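Progress report to the Lanz Fund
Adult study program on the Lord's Prayer, Admont parish
Reporting period ending December

1. Delivery
The study course was delivered in 10 sessions, each built on one petition or phrase of the prayer. Two groups ran in parallel, one at midday and one at 7 p.m. Enrollment closed at 30. Bouchra Helmy led the midday group and Remo Tanner the evening group, using the same outline.

2. Materials
The participant workbook was printed in a run of 200 copies. Cyrill Kofler revised the unit on daily bread after both groups found the commentary too long — the new version has shorter readings and more Scripture text. The unit on forgiveness is still in draft.

3. Variances
Session 6 was held a week late owing to a heating fault in the hall. Printing came in under budget. The balance is held against the second print run, subject to your approval.

4. Next period
Vasylyna Vakulenko will train new group leaders in the spring. The leader's guide goes to Ottilie Brunner for theological review before layout. A request for changes to the payment schedule will be sent separately.
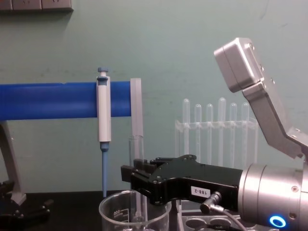
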